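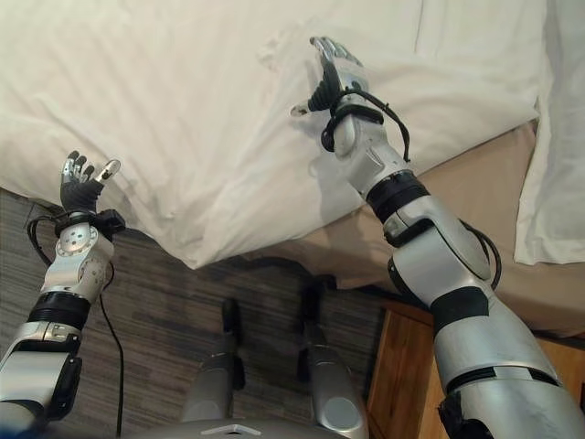 *White duvet over the side of the bed, 20th June.*

The label received the final master of the Plorkier soundtrack this morning. The disc will carry catalog number 1213 and a first pressing of 1000 copies. The running order follows the one agreed in February, with the vocal theme "Bavach" placed second and the long string piece held for the close.

I played the full program twice before lunch. The opening track is stronger than it was on the test disc. The piano has been brought forward, and the low brass no longer covers the second verse. "Bavach" remains the best work on the album. The singer enters without accompaniment for 4 bars, and the choir is kept well back until the final chorus.

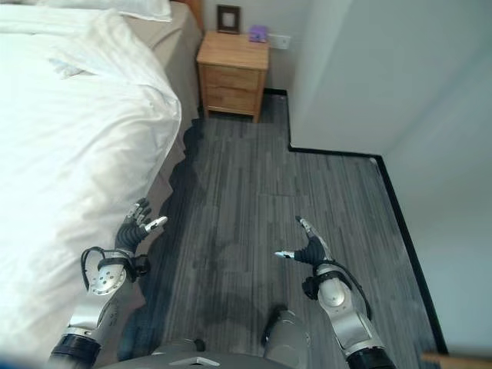 The battle music is less even. Two of the cues share the same drum pattern and should not have been placed side by side. A request to separate them was sent to the Sundqvist studio in the afternoon, together with a note on the fade at the end of track nine, where the last chord is lost too soon.

The question of the bonus track is still open. Unutero, which holds the rights to the game, would prefer the short piano version of the main theme. The label has asked for the longer vocal mix. Either would fit on the disc, and a decision is required before the booklet goes to print.

The booklet text was returned with corrections to the lyrics on the third page. The translation of the second verse has been changed back to the earlier wording. Payment for the choir session, 90 minutes at the agreed rate, was approved and entered in the accounts.

The studio's reply on the track order is expected tomorrow.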